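3.2 Who eats the last piece

Shared plates in the staff kitchens of Drundilard and Mesta were observed over 29 lunches. As Gasser and Mayrhofer found, the final portion of anything is rarely taken whole. It is halved, then halved again, until someone is left guarding a crumb.
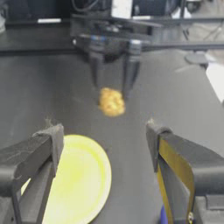
Of 157 final portions, only two were claimed outright, both by the same senior accountant. Politeness, on this evidence, has a pay grade.
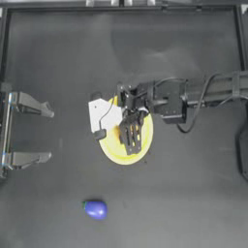 Figure 4a. Dark grey work surface with raised black rim.

Fried foods resist the rule. A drumstick cannot be halved with dignity — several colleagues tried — so it tends to go cold in company.

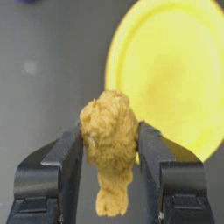 Figure 4b. Breaded piece, drumstick form.

Chettiar calls this the courtesy deadlock. We prefer her term to our own, which the reviewers found rude. 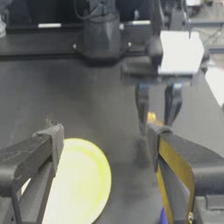
Figure 4c. Paired fingers with wrapped tips, the right with a yellow strip.

Desserts are treated in Section 4.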